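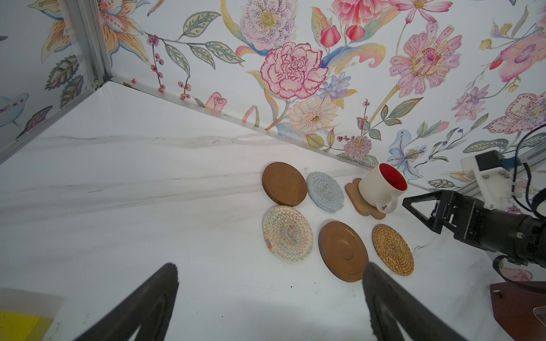
How Sounds Get Into Films

When you watch a film, you hear a lot of things at once. People talk, doors close, rain falls on a roof and music plays underneath. You might think all of those sounds were recorded on the day, by the same people who worked the camera. Most of them weren't. Many of the sounds in a film are made weeks or months later, in a small room, by someone who may never have met the actors.

The person who makes these sounds is called a Foley artist. The name comes from Jack Foley, who worked on sound in the early days of talking pictures.

Why not record everything on the day?

A film set is a noisy place. There may be a generator running, planes going over, and a crew standing just out of view trying not to cough. The microphones on a set are pointed at the actors' mouths so that the words are clear. That means they don't pick up small sounds very well. Footsteps come out faint. A coat being taken off may make no sound at all.

Sometimes the things on the set are not real, either. A castle wall might be painted foam. If an actor knocks on it, it sounds like foam. The audience needs to hear stone, so the stone sound has to be added.

There is another reason. When a film is shown in a different country, the actors' voices are often replaced with voices in another language. If the footsteps and the talking were recorded together, taking out the talking would take out the footsteps too. Keeping the sounds separate fixes this.

What is a Foley room like?

It has a big screen at one end, a microphone, and a lot of junk. The walls are padded so that sound doesn't bounce around. There are squares set into the floor, called pits, and each one is filled with something different to walk on. One might have gravel in it. Others have sand, dirt, wooden boards, concrete or dry leaves.

Qistina Pasaribu works in a Foley room at Brudport. It has 9 pits, and the shelves beside them hold old phones, bicycle parts, suitcases, umbrellas, broken chairs and nearly 700 pairs of shoes. She has small feet but can do the footsteps of a very large man. She puts on heavy boots and comes down hard on her heels.

How is it done?

The Foley artist watches a piece of the film on the screen, usually a short one. She watches it a few times to learn the rhythm. Then the recording starts, the film plays again, and she makes the sound at the same time as the action. If a girl on the screen walks four steps, stops and turns around, the Foley artist does the same, mostly on the spot, looking at the screen and not at her feet.

A second person sits at a desk and records it. This person is called the Foley mixer. The mixer listens for mistakes and says when to try again. A stomach rumble can spoil a recording, so Foley artists try not to work hungry. They also wear soft clothes that don't rustle.

The work is usually split into three jobs.

Feet. Every footstep of every main character.

Moves. The sound of clothes when people walk, sit down or wave their arms. This is often done by rubbing pieces of cloth together near the microphone.

Props. Anything a character touches, such as keys, plates, swords, letters and door handles.

One film can need a lot of this. For Brullel, a film about two sisters who get lost on a mountain in a snowstorm, Qistina's team spent 61 days in the room. A good part of that was snow.

Things that sound like other things

The real object doesn't always make the best sound. Real snow melts, for a start, and it is hard to keep a pit full of it indoors. Here are some of the swaps that Foley artists use.

Snow: cornstarch (also called cornflour) in a cloth bag, squeezed or stepped on. It creaks the way cold snow does.

Horses: two halves of a coconut shell, tapped on dirt or stone. This one is very old and was used in theatres and on radio before it was used in films.

Breaking bones: a stick of celery, twisted until it snaps.

Bird wings: a pair of gloves, flapped. A feather duster works as well.

Fire: cellophane, crinkled slowly near the microphone.

Walking in mud: wet newspaper in a tray.

Monsters and other made-up creatures take more work. In Quansah there is a giant slug that lives under a library. Its sliding sound was made with a wet leather cloth dragged over a car door, and its mouth was a bowl of cold noodles stirred by hand. Nobody knows what a giant slug sounds like, so the team could choose.

What happens next?

When the Foley is finished, it goes to the sound editor, who lines everything up with the picture. Other sounds are added at this stage. Explosions, thunder and car engines usually come from a library of recordings and not from the Foley room. Then there is a final mix, where talking, music, Foley and effects are all set to the right loudness. Some of the Foley will end up so quiet that you hardly hear it. You would probably notice if it was missing, though. A film with no footsteps feels strange, as if the people in it were floating.

Try it yourself

You need a phone or tablet that can record sound, and a short piece of film. A cartoon is a good choice. Pick something with clear actions, like a character walking up to a door and knocking.

1. Turn the sound off and watch the clip a few times.

2. Write down every sound you think it should have.

3. Look around the house for things that could make those sounds. Ask before you take anything from the kitchen.

4. Choose a quiet room. A bedroom with carpet and curtains is better than a bathroom, which echoes.

5. Start recording, play the clip, and make the sounds as you watch. It is easier with 2 people, one for the feet and one for everything else.

6. Play the clip again with your recording and see if they match. If they are out of time, start the recording a little earlier or later.

Words to know

Foley: everyday sounds made by hand to match a film.

Mixer: the person who records sounds or sets how loud they are.

Pit: a part of the floor filled with something to walk on.

Prop: an object that an actor uses.

Sync: when the sound and the picture happen at the same moment.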